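Home News Telly Radio Podcasts Contact
Search this site Enter keywords Go

Hortensia Villanueva Is Back, and She's Brought Her Own Show

November 23, 2019
Print this story | E-mail to a friend

Well, I did not see this coming! Hortensia Villanueva, who read the late bulletin on Sakodmont for seven years and was dropped in October along with six others from the newsroom, has popped up online with a programme of her own. It's called Avach, after the town she grew up in, and I've already watched the first episode twice (the second time was with my mum, so it counts as family duty).
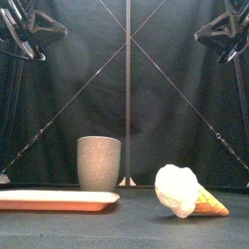
Villanueva sits at a desk and reads out the viewer complaints she was sent over the years, in exactly the voice she used for the bulletin. One man wrote in 207 times about her scarves. She does it all with a perfectly straight face, and I had tears running down mine. The set is as cheap as they come, and I rather like it for that. Black cloth hung up at the back with the wrinkles left in, much as in the picture above, does the job perfectly well when the person in front of it is this funny.
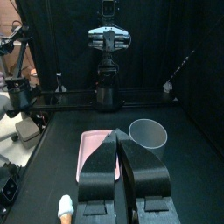
What Sakodmont is saying

Not a lot. I rang the press office and got a polite line about wishing all former staff well. A friend who still works there tells me the first episode was going round the building by lunchtime, and that somebody in accounts has got the scarf man's best line as a ringtone.
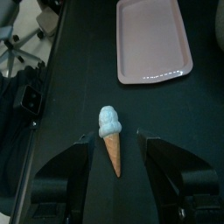 The same friend reckons the bosses are a bit sore, mostly over the bit where she reads her own leaving letter and corrects the spelling as she goes. I'd be sore too! But they did spell her name wrong, and the old bulletin has been filled with repeats of Puma ever since, so I can't feel too sorry for them.

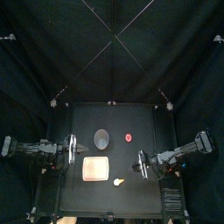
Will she go back to proper telly?
She says she'd think about it if the hours were decent. Trutano has been in touch about a weekly slot, though nothing has been signed, and for now she's busy with episode two. She tells me she has 306 complaints left in the box.

Print this story | E-mail to a friend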